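# O que se perde ao contar só a tarefa completa

Em robótica de manipulação, o resultado costuma chegar ao leitor como um único número. A tarefa foi concluída ou não foi, tira-se a média, e a tabela vai para o artigo. Defendo que essa prática esconde quase tudo o que interessa, e que tarefas banais, como mexer em saquinhos sobre uma mesa, mostram bem por quê.

Um saquinho é um objeto ingrato. É fino, amassa, e deitado na madeira oferece à garra pouco mais que uma borda. Uma política pode aprender a chegar perto dele com precisão e ainda assim falhar na hora de pegar. Pode também pegar bem e errar o destino. As duas falhas recebem zero na planilha, embora peçam correções diferentes.
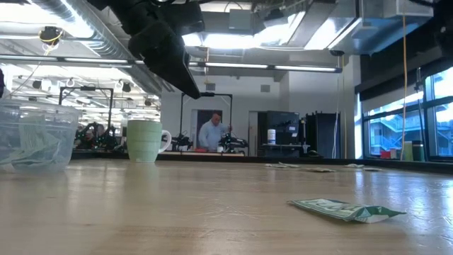 O método que prefiro divide cada tentativa em 4 etapas: aproximação, contato, transporte e soltura. Cada uma recebe sua própria nota, dada por uma pessoa que assiste à gravação sem saber qual versão da política está rodando. No conjunto que chamamos de Marneo foram 301 tentativas avaliadas assim. O trabalho é lento, e a etapa de contato gera discordância, pois nem sempre fica claro se a garra prendeu o objeto ou apenas o empurrou. Mesmo essa discordância informa: mostra onde a definição de sucesso é frouxa.

Há ainda a questão da disposição inicial. Se os objetos começam sempre no mesmo lugar, mede-se memória. Usamos 48 disposições, sorteadas antes de cada sessão, e publicamos a lista inteira. Quem quiser repetir o teste pode partir das mesmas posições – e pode discordar delas. 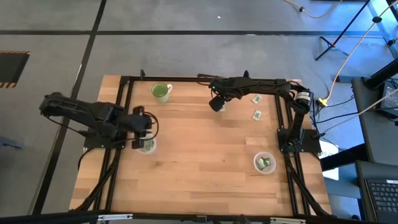 Irena Walczak discorda do conjunto. Para ela, notas por etapa convidam o autor a escolher a coluna mais bonita, e um robô que transporta muito bem o que quase nunca consegue pegar continua sem servir para nada. Ela quer a tarefa completa em primeiro lugar, com o resto em apêndice.

A objeção é justa quanto ao risco. A nota por etapa precisa vir com o número de tentativas que chegaram até ali, senão engana. Mas o apêndice me parece o lugar errado. Quem treina políticas com dois braços precisa saber se o problema está em um deles ou na coordenação, e a taxa final não responde a isso. 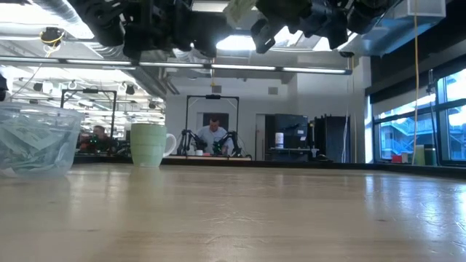

Aceito um meio-termo: as duas medidas na mesma tabela, com os vídeos das falhas disponíveis junto com os dos acertos. O custo é baixo, porque as gravações já existem. Falta combinar quem guarda esses arquivos e por quanto tempo, e sobre isso ainda não temos proposta.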